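Setting up the two-arm bed cell without losing a cable

Posted August 12, 2026, in the Udance shop notes

These notes cover getting the Jinidstead bed cell ready for a day of pillow and blanket work. Plan on 53 minutes the first time. You will get faster, mostly by skipping the parts I am about to tell you not to skip.

What you need
The hex key that came with the arms, a soft cloth, hook-and-loop ties, and a pillow you don't care about. Ours came from Meijer and has suffered enough to earn a pension.

1. Power down and look at the wrists
Hit the stop, wait for both arms to settle, then check each wrist housing with a flashlight. Wiggle the connector gently. If it clicks, it wasn't in.

2. Check the cable slack
Each gripper cable needs a loop big enough for the wrist to turn all the way in both directions. Too tight and it pulls out of the housing. Too loose and it goes fishing for bedding. Turn each wrist by hand through its full travel and watch the loop the whole time, especially when the gripper is down near the front edge of the mattress.

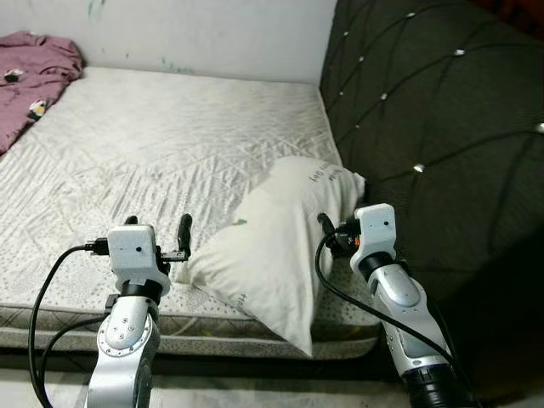

3. Snug the joint caps
Work across the ring of bolts, a little on each, the way you would with a car wheel. Snug means snug. We stripped one in May and I would like to stop talking about it.

4. Wipe the fingers
Dry cloth only. Lint builds up on the inside faces, and then the pillow slides out at the top of the lift and the software swears it is still holding something. If the pads look shiny, swap them as a pair.

5. Zero the grippers
Open Fisier, choose the arm, and run the close-and-open routine with nothing between the fingers. Do one arm at a time - the program will let you do both, and it will let you regret it too. Save the profile under the arm's name. "Test final 2" is not an arm.

6. Set the reach limits
Bring each gripper slowly to the nearest and farthest points it needs on the mattress and store both. Keep the lower limit a finger's width off the surface. Quilting is bumpy, and a limit set in a valley will be wrong on every hill.

Do this again if the bed has been moved, even by an inch, and even if whoever moved it says they put it back. 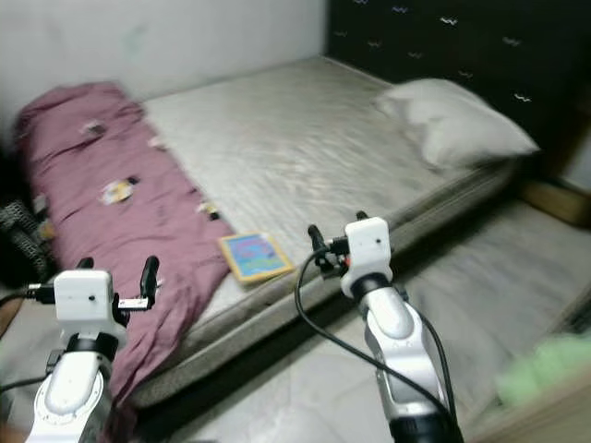
Store the limits for the left arm first, then the right, and check the middle of the bed last. That's where the two can meet. Our crossing speed is set at 5 percent for this check and goes up only after a clean pass.

7. Run the short test
Five pillow lifts per arm, then a slow blanket pull with each. Listen for clicking at the wrist and watch the cables more than the grippers. If anything snags, stop and go back to step 2. The log will show error 69 for a snag, a loose connector or a bad mood, so don't expect much help from it.

When the test passes, write the date on the sheet by the door and hang the hex key back on its hook. There is a hook.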